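3. How people talk about where things go

I should say up front that I never planned to study storage. Karla Robles and I went to Salinas to record how families give directions, and what we kept getting was people telling each other where to put stuff! So we went with it. By October we had 2,887 usable put-away phrases, nearly all of them from kitchens and hallways.
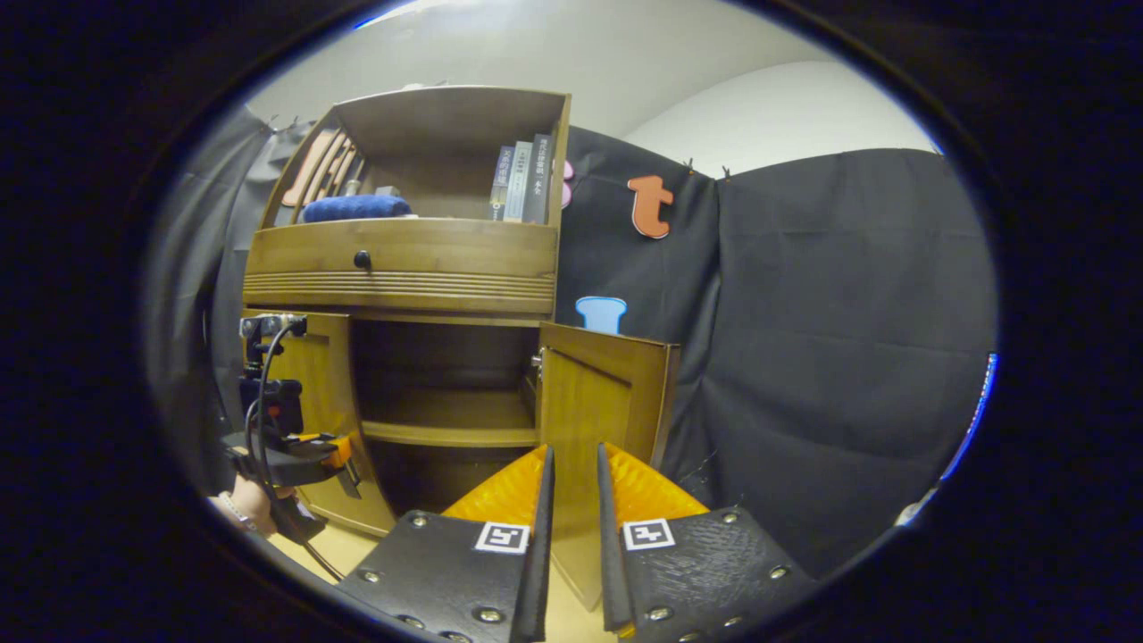
Prepositions were the first headache. Folks say "in" for almost anything with sides, and they'll say it whether or not the thing closes. A wooden cabinet with its right door standing open is still "in the cabinet" to every speaker we asked, but a shelf with no door splits them (some say "on," some say "in," and a few switch halfway through a sentence). Habibur Cassim thinks depth matters more than doors. I'm not sold yet, but his coding is cleaner than mine, so Table 2 uses it.
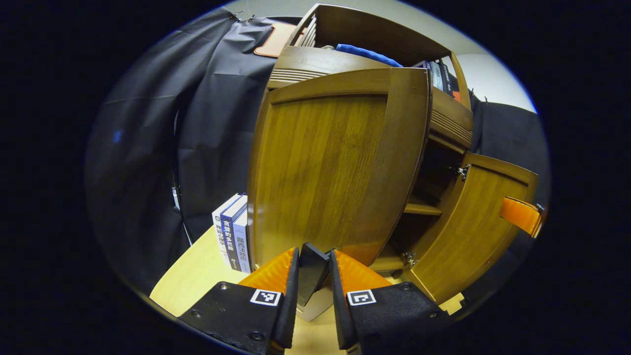 Figure 3. Wooden cabinet with both doors open and an inner shelf partly exposed.

Then there's "away," which I love. It names no place at all, and yet listeners hardly ever asked for one. We found 497 cases of it, mostly from parents talking to kids.

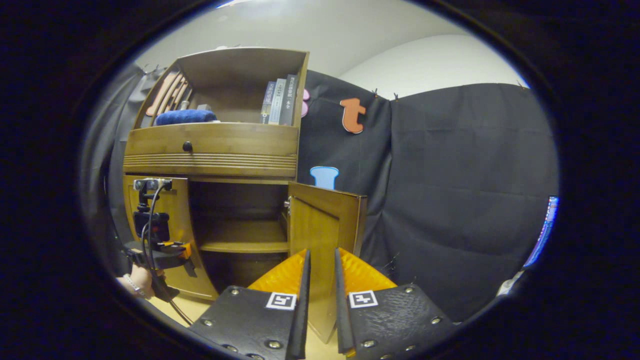

Kids, on the other hand, barely used the word themselves. They said "there" and pointed, which is murder on a transcript. Nandini Nadar went back through the video and tagged the pointing by hand, and her tags are what I lean on in Section 4.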